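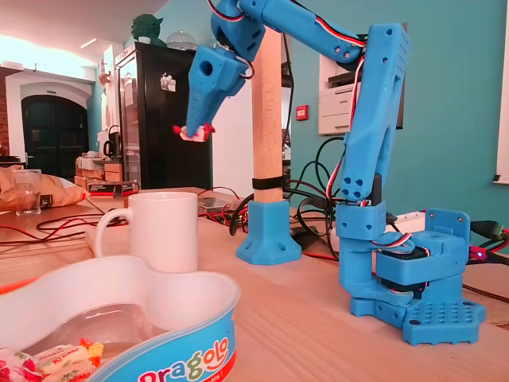 Search products Search Clear

Miranda table pole and foot

I started making the Miranda because I wanted something upright on my workbench and couldn't find anything I liked. Everything in the shops was either a great big clamp that chewed up the edge of the table, or a spindly chrome thing meant for holding one particular lamp. All I was after was a plain wooden pole in a foot, standing on the table where I wanted it, that I could strap things to and hang things off and generally ignore for the rest of the day. So that's what I sell!

You get a round wooden pole in a pale beige finish and a blue 3D-printed foot for it to sit in. The foot flares out to a square at the bottom and has small round holes on the sloping sides. People ask about the holes a lot. I put them there mostly for thin cord and cable ties, and I use them all the time, though if you never touch them they won't bother you. A black strap comes in the box too.

The standard pole is 800 mm long, which suits most tables if you're sitting down to work. You can saw it shorter with an ordinary hand saw (do mark it all the way round first, I've made some very wonky cuts by skipping that bit). I don't do a longer one. I tried it and it swayed about like a sapling, and I wasn't happy putting my name to it.

Fitting it

Push the pole down into the foot and give it a small twist as it goes. It should feel snug. If it's properly stiff, a rub with fine sandpaper round the bottom end sorts it out – go gently, a few strokes and try again. Wood does swell a bit in damp weather, and I get more emails about tight poles in autumn than in all the other months put together. If yours is a touch loose, one turn of paper tape does the job.

On a smooth tabletop I'd stick the foot down if you're planning to hang anything off one side. Two strips of double-sided tape underneath are plenty for light stuff, and they peel off most varnished wood with a bit of patience. On bare, unsealed wood I'd test a corner first. You can also stand it loose and just move it about as you need it, and that's how mine spends its life.

The strap

I went through all sorts before settling on this one. It wraps round and grips itself, so there's no buckle to dig into anything. Keep it low down on the pole for gathering leads and it stops them wandering across the table, or at least slows them down (my own bench is not a shining example). Higher up it's good for a clip-on light or a little notebook on a string. I wouldn't hang anything heavier than a bag of sugar from it, and please don't use it to tie up plants that want watering, as the foot isn't a saucer and the bottom of the pole doesn't like sitting in a puddle.

Looking after it

Dry cloth for the wood, damp cloth for the foot. The wood will darken a little near a sunny window, and I rather like it when it does. Keep the foot away from radiators and hot mugs, and don't leave it in a parked car in June, or it will go soft and come out a funny shape. Replacement feet are on the spares page and cost a good deal less than a whole new set.

Colours

Blue, and only blue at the moment. I had a go at a grey and it looked like plumbing. If a lot of you want green I'll think about it.

Ordering

I make these in small batches at the Bunach workshop and have now sent out around 3,000 of them, so I've got fairly good at packing. Orders go by Fastport, usually within two working days. The pole travels in a cardboard tube with the foot tucked into a bag at the end – do check the bottom of the tube before you write to tell me it's missing! If something has arrived cracked, send me a photo and I'll post another, no need to return the broken one.

You can mix and match with the Zasesmont shelf pegs if you drill your own holes in the pole. I've done it on mine with a small hand drill and it works nicely, but I can't take back a pole once it's been drilled or sawn.

In the box: one pole, one foot, one strap, and a slip of paper with my email address on it.

In stock. Add to basket

We use cookies to remember what's in your basket and to see which pages get visited. Accept all Manage cookies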